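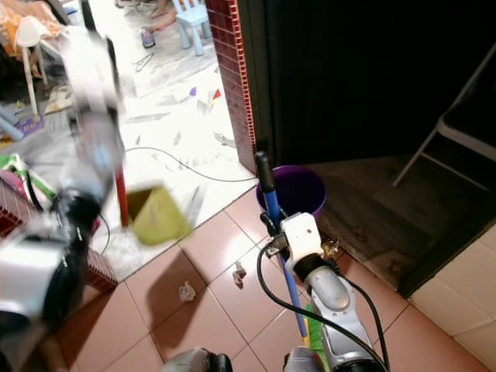 Doing the floors this week, all of them, and posting as I go so that I finish. It's the back of the house first, then the front if there's any day left. Thread.

**2/** For anyone new, the house has a lot of different floors. Big pinkish terracotta tiles at the back, a step edged in red brick tiles, then white tiles in the bright room past it. The dark little store off the side has an old wooden bit at the threshold. Every one of them shows dirt differently and every one wants something different doing to it.

**3/** Kit for today: broom with the blue handle and green bristles, the yellow-green dustpan, the purple bucket. Also a mop, a scraper, an old toothbrush and two cloths, which are in the kitchen sink for now.

**4/** Order matters more than products. I do paper and rubbish by hand, then dry sweep, then edges, then wet. Every time I've skipped the first one I've ended up with wet paper stuck to a tile.

**5/** Speaking of which, there are bits of tissue on the terracotta. Those go in the bin before the broom goes anywhere near them. Tissue catches in bristles and then you drag it round the room.

**6/** The white room is the big job. Papers all over the floor. I was sorting them last night and gave up at 1 in the morning, and sorting on the floor only works if you come back and finish it.

**7/** Three piles for the paper: keep, shred, recycle. No fourth pile. I used to have a "look at later" pile and it lived in a carrier bag for most of a year.

**8/** Update. Keep pile is small. Boiler paperwork, the deeds letter, two years of water bills because I'm arguing with them. Recycle pile is enormous and is mostly envelopes.

**9/** Found the receipt for the terracotta sealer. £139 for the tin. I remember thinking it was a lot at the time and I still do.

**10/** It was the Werkerby one, since somebody always asks. It went on well. It needed doing again sooner than I'd hoped by the back door, where everyone walks, and it's still good by the walls.

**11/** White room floor is now clear of paper. Kettle on.

**12/** Right, sweeping. Start in the far corner and work towards the door you're going out of. In my case that means white room first, down over the step, then across the terracotta and out.

**13/** Short strokes, broom kept low. Big swings just put the dust in the air and it comes back down on the bit you've done. I had to be told this as an adult.

**14/** The step is the awkward part. There's a raised edge, so whatever you push off the white tiles drops down on to the terracotta. Fine, as long as you've not already done the terracotta. I have done it in the wrong order more than once.

**15/** Brick tiles hold grit in the joints. The broom goes over the top and leaves it there. Toothbrush along each joint, then dustpan held hard up against the step. Slow, but it's a short step.

**16/** Someone's replied asking why I don't hoover. I do, on the rugs. On the grout lines the hoover head rattles and spits the grit out at the back. The broom is quicker for this.

**17/** Broom is from Forkis, the hardware place by the bus station. The bristles have kept their shape. I hang it up when I've finished, because standing it on the bristles is what bends them.

**18/** The store room. It's dark in there and I've been putting it off. There's a metal chair in it with thin legs that I keep meaning to do something about.

**19/** The chair has to come out before you can sweep properly. Sweeping round chair legs is how you end up with four little rings of dust.

**20/** Chair's out in the yard. It's dirtier in daylight.

**21/** The wood at the threshold is scuffed and dusty and I don't want water on it. Dry brush, then a cloth that's been wrung out until nothing drips. Let it alone for an hour after that.

**22/** Asked last time what I'd put on the wood. I've had a tin of Ikden wax sitting on a shelf since April and haven't opened it. I'd rather get the scuffs down with fine paper first and see what's left to wax.

**23/** Lunch. Cheese on toast, eaten standing up, over the sink so as not to make more crumbs.

**24/** Wet work. The purple bucket gets warm water and a small squirt of washing-up liquid. Small. Too much and you get a film on terracotta that shows every footprint, and you'll spend the next day rinsing it off.

**25/** I fill the bucket halfway only. A full one is heavy and slops over when you lift it across the step.

**26/** Change the water between rooms. I know it's a nuisance. White tiles mopped with terracotta water come up grey.

**27/** Mop well wrung for the terracotta. It soaks up water, even sealed, and takes ages to dry in the corners. For the white tiles you can be a bit more generous.

**28/** White room mopped. Windows open at both ends. Please nobody come round.

**29/** While that dries, the cream wall tiles at the bottom by the store. I only do the lowest rows, as that's where the splashes from mopping end up. Cloth and the same soapy water, then a dry cloth. The grout lines want the toothbrush again.

**30/** Same for the strip of reddish-brown brick tiles up the side of the doorway. It runs right down to the floor, so the bottom of it catches whatever the broom throws. I do it top to bottom once a month and just the bottom the rest of the time.

**31/** Quick one on grout, as I've had two messages. Bicarb paste for light grout between terracotta, leave it 8 minutes, scrub, rinse. Try a corner first. I wouldn't use vinegar on tiles like these, it's not kind to the grout.

**32/** Proper grout cleaner: I've used the Sampaio one from the market. Works, stinks. Doors open and gloves on.

**33/** Terracotta mopped. I've left myself on the kitchen side this time with the kettle. Last month I mopped myself into the yard in my socks.

**34/** Dry check with the light low across the floor, about teatime. Two smears near the step and one long streak where I'd dragged the mop. Went over them with a damp cloth by hand.

**35/** Chair washed and dry. It's going back in the store for now, but along the back wall so there's a clear run from the door.

**36/** Putting away. Bucket rinsed and upside down. Dustpan rinsed too, the lip gets a crust on it if you don't. Bristles combed out with my fingers, fluff in the bin, broom on its hook.

**37/** Total damage: one whole day, two bin bags, one bag of shredding and a sore left knee. I'm buying a kneeling pad before I touch those brick joints again.

**38/** Front of the house is Friday. That's carpet and one strip of lino, so it'll be a shorter thread. If anyone has a way of getting candle wax out of a wool carpet, reply here and I'll try it on the bit under the sofa first.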